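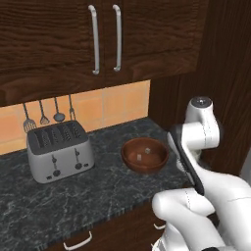 Rendering: dark wood upper cabinets with silver bar handles, over peach-orange tile.

Fokberg Women's Softball Club
Minutes of the winter general meeting, 8 January 2023

Present: Ginette Picard (chair), Jae-in Shin (head coach), Guilan Lü (scheduling), Yutong Xie (minutes), and 17 members, which was a lovely turnout for the middle of winter. Apologies were received from Kaiwen Meng, who sent his equipment report in writing.

1. Opening
Ginette called the meeting to order a little after two and wished everyone a happy new year. She thanked those who had brought food, and the lemon bars in particular were spoken of with great feeling. The November minutes were read and approved with one correction: the fall game against Guseck was a 5-4 loss and should not have been written down as a tie, much as we would all have liked it to be.

2. Coach's report
Jae-in said she was proud of how the team finished the fall, especially the pitchers, who walked far fewer batters in the last few weekends than they did at the start. She would like to see us run the bases with more nerve this spring. Indoor practice starts next week in the Govwood school gym, and players should bring flat shoes, as cleats are not allowed on that floor. There was a long and friendly talk about whether the outfielders get enough out of gym sessions. Jae-in agreed to take them outside whenever the weather lets her, and several of them said they would hold her to it.

3. Spring schedule
Guilan passed out the draft schedule. We open at home with a doubleheader against Govwood and then go to Guseck for a three-game set. She is still waiting to hear about the second home weekend, which clashes with a youth tournament on the same fields. Members asked if we could play under the lights that Friday – Guilan will find out what the lights cost and write to everyone.

4. Money
The club has $1,634 in its account after paying the fall umpires. Ginette reported that the raffle brought in $117, and she thanked all who sold tickets to their patient relatives. It was moved and seconded that dues stay the same for the spring. Carried, with no votes against.

5. Equipment
Yutong read out Kaiwen's report. Two of the batting helmets have cracked ear pads and should not be used. The catcher's gear is good for another season if the shin guard straps are replaced. He asks for 4 dozen new balls before the home opener, and would be very grateful if whoever has the blue bucket would bring it back. Approved, balls and straps both. The bucket is still missing.

6. Other business
A newer member asked about carpooling to Guseck, and there were so many offers that Guilan started a sheet on the spot. Anyone who could not attend may still add her name by sending Guilan a message. Jae-in reminded everyone that medical forms are due before the first practice.

The meeting closed at 3:40. The next one will be held after the Govwood doubleheader, on a date to be set by Ginette.

Minutes taken by Yutong Xie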